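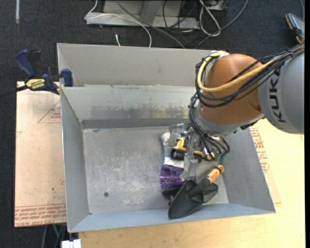

Equipment Review: Ruriden Bin-Picking Kit

Prepared by Gunnel Rønning and Gintarė Mägi, 5th July

The Ruriden kit is sold as an add-on for laboratories that already own an industrial arm. It consists of a gripper, a mounting plate and a license for the Noseck grasp planner. We reviewed it on our KUKA arm with mixed household and garden items in a sloped metal bin.

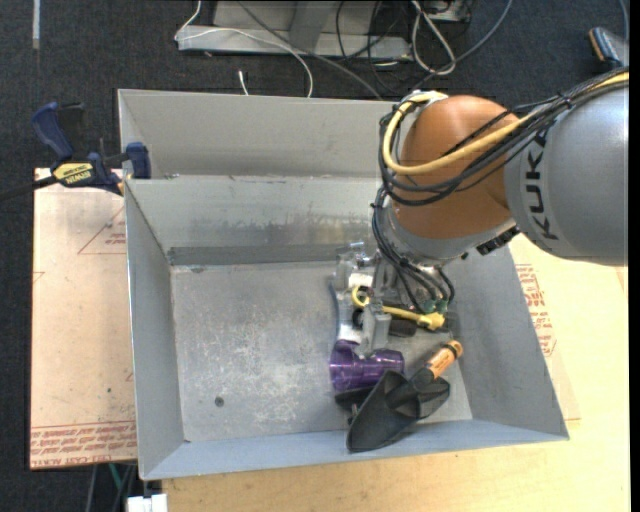

Brukville Institute – Department of Applied Automation

Setup took four hours, most of it spent on cable routing. The manual covers this poorly, and the supplied ties are too short for a bundle of any thickness. We held the bin with a bar clamp at the upper left corner, as the kit includes no fixture.

Shape matters more than weight. A garden trowel and a translucent purple cup lying together in the lower right of the bin are a fair test of the planner, which handles rigid handles well and see-through plastic less well. Items close to the sloped walls remain difficult – the vendor promises an update in August.

The license permits 3000 grasps per month, and further use is billed separately. We recommend the kit for teaching. Departments planning longer trials should ask So-ying Choi for the extended terms before ordering.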